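Student Projects > Design and Technology > Reports
3 comments | 28 shares

Does a Practice Board Teach Anything? A Report on Switches, Buttons and Labels

Our group was asked to judge whether a modular task board is a good way to teach beginners about controls. The course handout says boards like this one "build confidence with everyday interfaces." I did not believe that when I started and I only half believe it now.

The idea came from Sadao Hattori, who runs the Skestano workshop and is fond of anything that comes apart. His argument is that people learn controls by handling them, so you put several kinds on one board and let people get on with it. My problem is that a button with no job attached to it is only a button. If pressing it has no consequence the student cares about, what did the student learn?

We ran two sessions with eight students from the Lastlow course. Each got a written sheet of tasks and no spoken help. Afterward they filled in a form, and I will say now that the form was weak. Two of the questions asked almost the same thing, and people gave different answers to them.
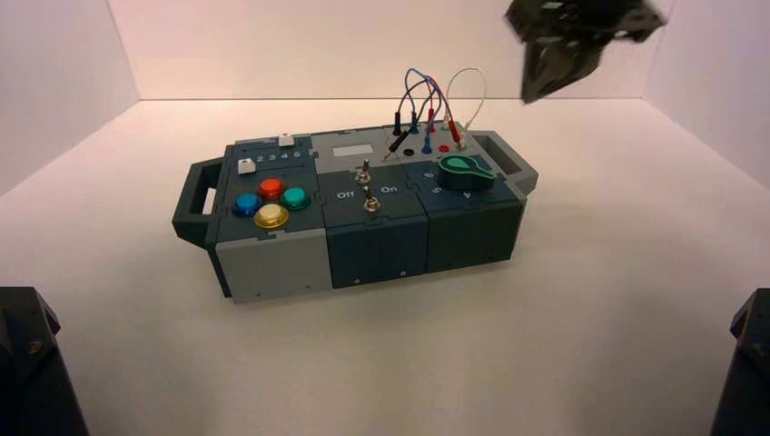 Flandlow, 15/04/2018

The toggle switches did better than I expected. They stand up from the dark center module on threaded metal collars, with "Off" printed to the left and "On" to the right, and every student could say which way the lever should go before touching it. I put that down to the printing. It proves that labels work, and we knew that already.

The four round buttons were harder to defend. Blue, orange-red, green and yellow, set in a diamond, they look like something from an arcade, and students treated them that way. The task sheet called them by color. One student argued with us over whether the top one should be called red or orange, and she had a point. A sheet that depends on color names is a bad sheet, and it leaves out anyone who has trouble telling colors apart. We should have used positions.

I have no complaint about the construction. The modules join like jigsaw pieces and there is a carrying handle at each end. Takagi, who wrote the other half of this report, thinks the modular build is the main strength, as a teacher could change the layout between classes. Maybe. We never changed the layout, so we have no evidence either way, and I asked for that claim to be taken out of our findings.

What we can say is that the students finished the sheet and most said they liked it. Liking it was never the question. A fair test would need a second group working with ordinary household controls, then both groups tried on something new. We have asked for workshop time in December to do that.

Filed under: Classroom Tools, Student Work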